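Workroom > Storage > Table layout

This site uses cookies to remember your settings. Accept | Manage

Search posts Go

I have been sorting the packing supplies at Trevatham again. The previous system was one large drawer, which held 107 small items and returned the wrong one on most attempts. The replacement is a table covered in brown paper and divided into rectangles with blue masking tape. Each rectangle takes one container or stays clear.

Wicker is fine for tape rolls, string and anything else with no sharp corners. It is poor for labels, which work their way into the weave.

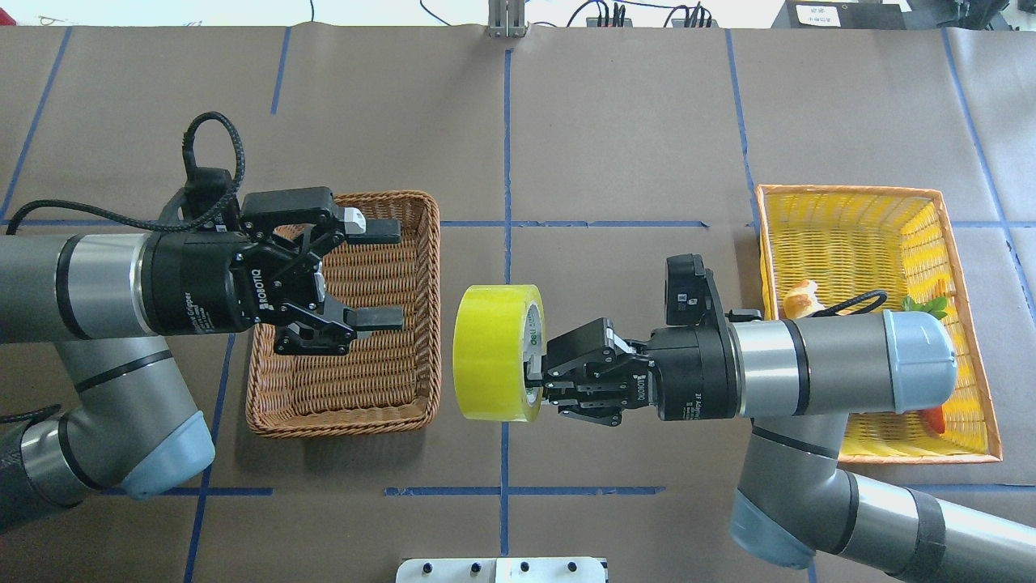 Brown basket, empty, with the deli packing tape to its right.

Tape rolls go in on edge, core facing outwards, so the width can be read off without lifting them. I allow 50 mm of clearance between a basket rim and the nearest line. Less than that and the basket creeps over into the next cell during the afternoon.

On laying the grid: run all the long lines first, then the cross lines over them. Pull the tape off the roll in one length, hold it taut at both ends and lower it.
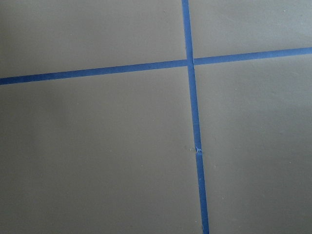

Press from the middle outwards with a dry cloth. Where two strips cross there is a double thickness, and a light tray can catch on it when pushed along the surface - lift it over. Paper creases do not matter unless a line runs along one, in which case shift the line by a finger's width.

Leonora Barredo asked why I don't draw the lines in marker. Tape can be moved. I changed the cell size twice in March before settling on 278 mm.
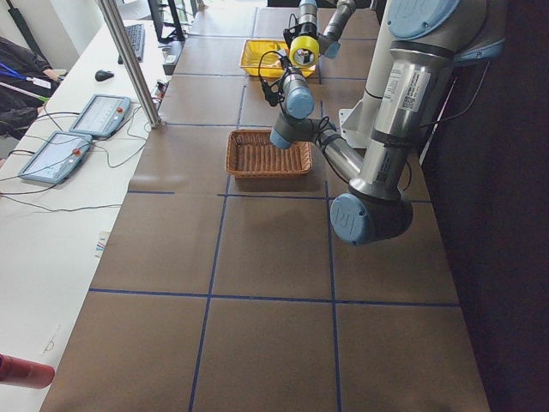 Filed under: CONTAINERS

The basket sits parallel to the tape, and the yellow tray is further back. Yellow is for returns, wicker for stock. Gerardo Sanna uses the same rule at Carkel but with lids. I have left lids off, as they end up stacked in a clear cell and then the cell is not clear.

Next job is the string, which is still in the drawer.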